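Workshop Tips from the Netdale Robotics Club

Bin-picking season is back, and so are the same mistakes as last February. These are the tips we wish were stapled to the wall. (They were. Somebody used the back for a lunch order.)

Clamp the bin. A gray plastic tote looks heavy until an arm leans on it, and then it goes for a walk. Two spring clamps, one per side, cost less than redoing your calibration. Check them again after lunch.

Mix your objects. If you practice on nine identical blocks, you will get very good at blocks. Raid the junk drawer and the toy box for something squashy, something see-through and something with a stupid shape. Tape dispensers are excellent for this, and will humble any senior who says grasping is a solved problem.

Lay things down badly. Ningsih Chong used to stand every cup upright and facing the arm, like a family portrait. Her scores were lovely right up to the Stondard meet. Tip them over. Let them lean on each other.

Dress the cables. Leave a loop with enough slack for the wrist to turn all the way both directions, then jog it by hand at low speed and watch the hoses – the hoses, Brijesh, not your phone.

Leave the paper on your acrylic. The masking stays put until the day you mount the sheet. Peel it early and you own a very expensive scratch collection.

Blue tape for labels, never duct tape. Duct tape residue comes off with rubbing alcohol, a plastic scraper and most of an evening.

Wipe the bin floor. Scuffs and shine confuse the vision code more than you'd think. A sheet of matte shelf liner helps. So does turning off the desk lamp.

Write down every miss. Brijesh Bhatia logged 2,139 picks last year in a spreadsheet with 55 tabs, and we still can't find the good one. Use one tab. Put the date, the object and what went wrong, and save a fresh copy every 300 rows.

Park the pendant where you can reach it without crossing the arm. Everyone agrees with this one and then puts it behind the bin.
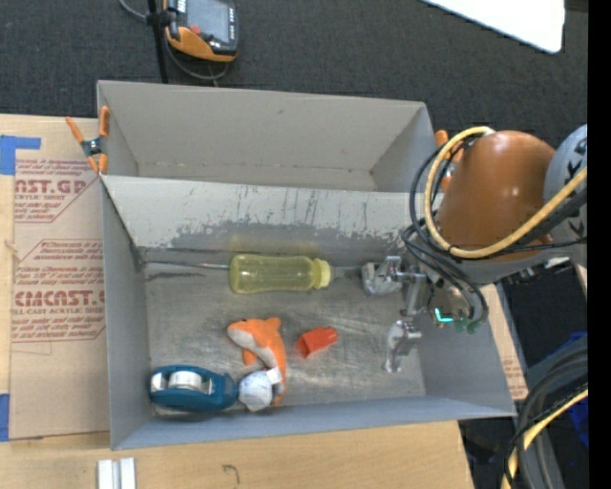

Practice bin with bottle, cup, tape dispenser and the orange plush.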